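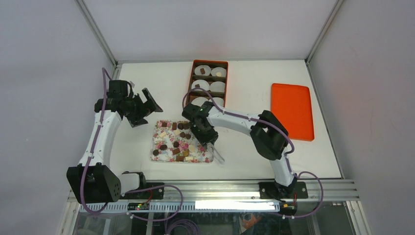
Por Kvido Čierny
dom., 18 de outubro

Cheguei à Brurneno com fome, o que é um erro de principiante quando se vai entrevistar uma pessoa que vende bombons. A Viera Skála ainda estava a atender uma senhora que queria "uma caixa bonita mas sem nada de licor, que o meu genro conduz", e eu fiquei ali encostado ao balcão a ler etiquetas e a tentar não parecer desesperado.

"Podes comer, estás a olhar para isso há tanto tempo que já me faz impressão", disse-me ela quando a senhora saiu. Comi dois (um de avelã, outro de maracujá) e só depois me lembrei de ligar o gravador.

Queria falar com ela sobre oferecer chocolate. Sobre a caixa que se leva a casa dos sogros, a que se compra à pressa na véspera, a que fica no armário até alguém fazer anos. A Viera anda nisto há bastante tempo e tem opiniões sobre tudo, incluindo sobre o laço, que para ela devia ser proibido em caixas pequenas. "Parece um chapéu numa formiga."

Cresceu numa casa onde a caixa de bombons era coisa séria. "A minha avó recebia uma no Natal e escondia-a atrás dos lençóis. Toda a gente sabia onde estava. Eu tirava um de baixo, da segunda camada, para não se notar, e depois em janeiro ela abria aquilo à frente das visitas e faltava a segunda camada quase toda!" A avó nunca disse nada? "Disse que eram os fabricantes, que já não enchiam as caixas como dantes."

Antes de abrir a loja trabalhou nos escritórios da Trutum, na faturação, e fazia trufas em casa aos fins de semana. Vendia-as às colegas, as colegas vendiam-nas às irmãs, e a certa altura tinha a cozinha tão cheia de formas que jantava na sala com o prato nos joelhos. Na primeira Páscoa a sério saíram-lhe 321 encomendas. Sabe o número de cor porque escreveu as etiquetas todas à mão, e na última já tinha uma letra que nem a mãe reconhecia.

Perguntei-lhe o que é que as pessoas compram quando compram para os outros. Ela riu-se.

"Compram aquilo de que gostam elas. Vê-se logo. Perguntas se a amiga prefere negro ou de leite e há ali um silêncio, e depois vem um 'acho que negro', muito convicto, e tu percebes que quem gosta de negro está à tua frente."

E o chocolate branco, coitado? Aqui a conversa azedou um bocadinho, porque eu gosto de chocolate branco e disse-o. A Viera acha-o doce de mais, mas faz uma ganache com limão e cardamomo só para os clientes teimosos – palavras dela – e admitiu que é dos que desaparecem primeiro. Insisti até ela me deixar provar. Tenho de confessar que comi três.

Falámos também de como se guarda. O frigorífico, para ela, é o último recurso, só em agosto e numa caixa bem fechada, longe do queijo. Depois é deixar a caixa voltar à temperatura da cozinha ainda por abrir. "Se abres logo, ganha humidade e fica com aquela cara triste." E o pó esbranquiçado das tabletes esquecidas? Não faz mal nenhum, garante, é gordura ou açúcar que veio à superfície. Ela aproveita essas para chocolate quente, com uma pitada de sal e leite gordo, sem discussão possível sobre o leite.

Houve uma altura em que quis desistir. O forno avariou, a renda subiu e um fornecedor, a Ramlow, trocou-lhe uma encomenda de cobertura mesmo em cima do Natal. "Mandaram-me 4 caixas de pepitas para bolachas. Pepitas! Fiz bolachas, olha, que remédio." As bolachas continuam à venda, num frasco junto à caixa, e há quem entre só por elas.

Quando lhe perguntei qual foi o presente mais estranho que lhe pediram, pensou bastante. Foi um senhor que queria uma caixa só com bombons de café, para oferecer ao médico que lhe tinha proibido o café. Ela fez, ele voltou no ano seguinte para pedir outra, e agora é o médico que telefona.

Já de casaco vestido, perguntei o que lhe oferecem a ela nos anos. "Meias", respondeu, "e velas. Ninguém me dá chocolate, e eu bem que gostava de uma caixa daquelas de supermercado, com o mapa dos sabores na tampa." Faz anos em janeiro, para quem quiser tomar nota.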